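**Ticket 204: arm stops short of oven door, toy kitchen task**
Opened 03/10/2023 by Wolfram Hellwig
Status: open (was closed, reopened by me)
Team: Pokby

Reopening this. It was closed with the note "fixed by recalibration" and I don't believe it. The arm did the close-the-oven task once after the recalibration, and once is what it managed before the recalibration as well.

**What happens**

Task is: oven door starts open, gripper comes in from the front, gets a finger under the door, lifts, pushes shut. The approach looks fine. Then the arm slows down and stops with the finger short of the door. No error on the console. The planner says `goal reached`, which it plainly hasn't.

If I nudge the target forward by hand in the config, it either touches the door and shoves the whole kitchen back towards the wall, or it stops short again. Same config file, same start pose.

**What's been tried**

- Recalibrated the hand camera with the printed board. Henrike did this one, and it's the "fix" in the closing note.
- Restarted the Skasodex controller. Made no difference, though it's what everybody suggests first.
- Swapped the finger pads. No idea why we did this.
- Ran the approach at half speed. Stops in the same sort of place, only later.
- Deleted the saved poses and taught them again. Looked better for a bit, then didn't.

**Why I don't think it's the calibration**

If the camera were out, the microwave task should be out by a similar amount, and it isn't. Same arm, same camera, same afternoon. The tap task is fine too. It's only the oven door.

The other theory going round is that the door detector gets confused by the cut-out window and picks the rack inside as the surface. Maybe. I asked for a log showing that and haven't been given one. Until somebody produces it I'm treating it as a guess.

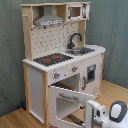
My own guess, and I'd like it tested before anyone writes "fixed" again, is the collision box. We drew the kitchen model with the oven door shut, as one solid block, then added the open door as a separate piece when we changed the task. I think somebody padded that piece so the arm wouldn't scrape the paint, and the planner now won't go inside the padding. It would explain why it stops without complaining: it goes to the nearest point it's allowed and calls that the goal. It doesn't explain the shoving, I admit. That could be me typing in a silly number.

**Comment, Henrike Lammers**

I closed it because it worked when I ran it and the Diekmann sheet says to close a ticket when the task passes. I can see that one pass isn't much. The padding was mine, 4 cm on every side. I put it in after the finger caught on the handle. I didn't think it applied to the goal as well as the path, but I haven't checked.

Also the kitchen gets moved. It was square to the table mark when I calibrated and it was at an angle the next time I came in. If the model assumes it's square then we're arguing over the wrong thing.

**Reply, Wolfram**

Fair point about it moving, and it should have been in the ticket from the start. But a turned kitchen ought to spoil the microwave too. Unless the microwave task has enough slack to get away with it, which I suppose it might.

Please don't change both at once. Last time we altered the padding and the lighting together and learnt nothing.

**Next steps**

1. Tape the kitchen's feet to the floor and leave it. (Henrike)
2. Padding down to 2 cm, nothing else touched, ten runs, write down every one including the bad ones. (Wolfram)
3. If it still stops short, put the padding back and look at the rack theory properly, with a log.
4. Ask the Vollano people if their planner accepts a partial goal by default. Their manual says two different things on two different pages.

Not closing on a single good run. The demo isn't until December, so there's time to do this properly. I'd want to see ten out of ten, or at the very least nine and a decent reason for the other one.

**Comment, Henrike**

Tape is down. It had already shifted again when I got there. Door hinge is also a bit loose, so "open" may not be the same angle every time. Should that be its own ticket?

**Reply, Wolfram**

Yes, separate ticket. Link it here.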